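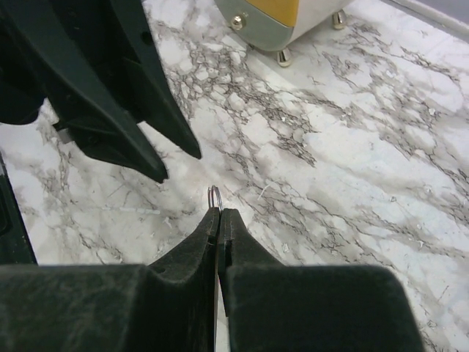
그림 5. 대리석 무늬 면 위의 작은 금속 고리. 고리 오른쪽에 옅은 색 섬유 한 가닥이 있다.

4.2 무늬가 있는 면은 무엇을 가리는가

마감재 업계의 문헌에는 대리석 무늬가 "생활 오염을 가려 준다"는 문장이 거의 관용구처럼 반복된다. Skonero의 제품 안내서도 그렇고, 이를 인용한 후속 보고들도 그렇다. 우리가 확인한 범위에서 이 문장의 근거로 제시된 자료는 사용자 만족도 설문뿐이었다. 만족도가 높다는 결과에서 오염이 실제로 덜 보인다는 결론이 어떻게 나오는지는 설명되어 있지 않다. 응답자는 자기가 보지 못한 것에 대해 답할 수 없으므로 설문으로는 애초에 다루기 어려운 문제이기도 하다.

더 큰 문제는 가려지는 대상을 오염으로만 한정한 데 있다. 먼지와 보풀이 눈에 띄지 않는 면이라면 나사, 귀걸이 침, 열쇠고리에서 빠진 고리도 눈에 띄지 않을 가능성을 먼저 의심해야 한다. 그런데 선행연구에서 이 두 항목은 늘 따로 논의되었다. 앞의 것은 장점으로 마감재 장에 실리고, 뒤의 것은 분실물이나 정리 습관을 다루는 장으로 넘어간다. 본 절에서는 둘을 같은 면 위에 놓고 본다.

그림 5의 고리는 은색이고 빛을 반사하며, 겹쳐진 두 겹의 선이 드러나 있다. 바탕은 흰색이고, 회색과 짙은 회색의 맥이 그물처럼 얽혀 있다. 반짝이는 물체이니 쉽게 찾을 것이라는 예상은 여기서 그다지 믿을 만하지 않다. 가는 곡선 형태의 회색 계열 물체를 가는 곡선이 가득한 회색 계열 바탕에 놓으면, 관찰자가 쓸 수 있는 단서는 색보다 광택과 곡률 쪽으로 좁아진다. 광택은 시선의 높이와 조명 방향에 따라 사라질 수 있고, 곡률은 멀어지면 맥의 일부로 읽힌다. 같은 면에 흩어진 작은 부스러기와 밝은 섬유도 사정이 비슷하다. 가까이에서는 보이지만, 그 거리까지 내려가서 보는 사람이 얼마나 되는지는 다른 문제다.

탐색 과제에는 42명이 참여하였다. 참여자는 대리석 무늬 시트(Trultinlow)와 같은 밝기의 무지 시트에서 작은 금속 부품을 찾았고, 한 사람이 조건마다 7회씩 시행하였다. 첫 시도에서 물체를 지목한 참여자의 비율은 무늬 조건에서 63퍼센트였다. 무지 조건에서는 거의 모든 참여자가 첫 시도에 성공하였으므로 천장 효과를 배제할 수 없고, 따라서 두 조건의 차이를 크기로 해석하지 않는다. 방향만 보고한다. Nutsugah 자료를 재분석한 Obed Ayaaba의 원고는 유사한 차이를 무늬의 "은폐 효율"이라는 단일 지수로 요약하였으나, 우리는 그 지수를 채택하지 않았다. 밝은 섬유와 금속 고리가 하나의 숫자로 묶일 이유가 분명하지 않으며, 지수 산출에 쓰인 가중치도 원고에 공개되어 있지 않다.

물체의 크기를 키우면 이 문제는 금방 사라진다. 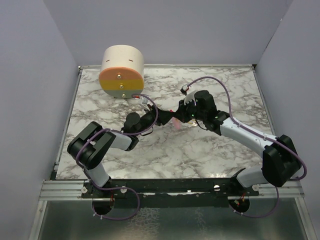

크림색 원통처럼 부피가 있고 한쪽 면이 주황, 겨자, 청회색의 띠로 나뉜 물체는 같은 무늬 위에서도 바탕과 혼동되기 어렵다. 띠는 폭이 넓고 경계가 곧으며, 맥에는 그런 경계가 없다. 그러므로 "대리석 무늬 위에서는 물건을 찾기 어렵다"는 일반 진술 역시 "오염을 가려 준다"는 진술만큼이나 부주의하다. 어려움은 물체의 크기와 색, 윤곽이 무늬의 선폭과 겹치는 구간에서 생긴다고 보는 편이 안전하다. 다만 같은 원통에 붙은 황동색의 작은 나사 머리라면 어떨지 따져 볼 만하다. 색 띠 위에 세로로 줄지어 있을 때는 배열 자체가 단서가 되지만, 하나가 빠져 무늬 위로 떨어진다면 그 단서는 남지 않는다. 황동색이 회색 맥과 구별되는 정도가 은색보다 나을 것이라는 추측은 가능하나, 본 연구의 과제에는 황동색 부품이 들어 있지 않았다.

정리 행동과의 관계도 조심스럽게 다루어야 한다. Dosness 척도를 사용한 연구들은 무늬 있는 면을 쓰는 가정에서 닦기 빈도가 낮다는 결과를 들어, 해당 마감재가 가사 부담을 줄인다고 주장한다. 닦는 횟수가 줄었다는 사실은 받아들일 수 있다. 그러나 부스러기가 적어서 덜 닦는 것과 부스러기를 보지 못해서 덜 닦는 것은 구분되어야 하고, 빈도 자료로는 구분되지 않는다. 후자라면 줄어든 부담의 일부는 나중으로 미뤄졌을 뿐일 수 있다. 떨어뜨린 고리를 찾느라 손바닥으로 면을 쓸어 보는 시간은 어느 연구에서도 가사 시간에 산입되지 않았다.

본 과제의 한계는 적지 않다. 참여자는 찾을 물체가 있다는 사실을 알고 있었으며, 일상에서 작은 물건은 대개 없어진 줄도 모르는 채로 떨어져 있다. 이 점에서 63퍼센트는 실제보다 후한 값일 것이다. 조명은 하나로 고정하였고, 무늬의 방향도 바꾸지 않았다. 맥이 비스듬히 흐르는 시트에서 얻은 결과가 맥이 성긴 시트에도 적용되는지는 알 수 없다. 밝은 바탕이 넓은 부분과 짙은 맥이 몰린 부분을 나누어 분석하려 했으나, 5개 시행에서 물체의 위치 기록이 누락되어 해당 분석은 부록에만 싣는다. 그 부록의 표 역시 경향을 확인하는 용도 이상으로 읽지 않기를 바란다.

이러한 이유로 다음 절의 설계 지침 검토에서는 "오염 은폐성"을 독립된 평가 항목으로 두지 않고, 먼지와 섬유, 소형 금속물의 식별 가능성을 각각 따로 기재한다.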